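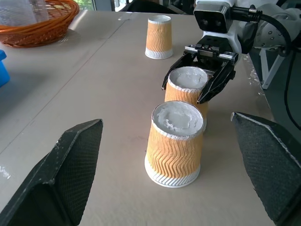 A Paper Cup Is Still a Hard Job

By Njoroge Mollel
Tuesday, February 18, 2025

People ask me when they can buy a robot that clears the table. My answer is not soon, and the reason is paper cups.

A paper cup is made to be cheap and to be held by a person. Grip it too hard and the wall folds. Grip it too lightly and it slides, more so if there is something in it. You and I learned the right amount of squeeze before we started school. Two black fingers on the end of a metal arm have to get it right every time, and a full cup needs a different grip from an empty one of the same size and color.

Then there is which way up it is. In one row you can have cups standing with their mouths open and filled nearly to the rim, and another turned over on its mouth. The sleeves all have the same orange and white waves. For a person this is hardly a question. A machine has to work out that the upside-down one is the same sort of object, wide at the bottom now, and that picking it up the usual way leaves it wrong.

I spent part of January reading sales material for home robots. Postora says its machine will "handle daily tidying." Gullow says much the same and shows a kitchen with nothing on the counter. The price at Gullow is $880 a month, which would pay for a lot of cleaning by a person who also knows what to do with the leftovers.

Massawe, a small packing shop I visited, was more open about it. Its log for one shift had 528 cups moved and 3 crushed. I think that is good work. It was also the same cup in the same place under the same lights, and a worker stayed close by to set things straight. Take the setup to a house with a basket in the way and a stain on the table and I would expect a worse number.

None of this means the work is a waste. Two arms help, with one to hold and one to reach. Cameras near the hand help too. I have seen enough to believe that shops will use these machines for dull, repeated jobs well before homes do, and they should.

What I object to is the word "ready." If a company wants my money, it can put its robot in front of a table it has never seen, with cups both ways up, and let me watch for an hour. Plundero has offered to do that for buyers this year. I have asked for a place.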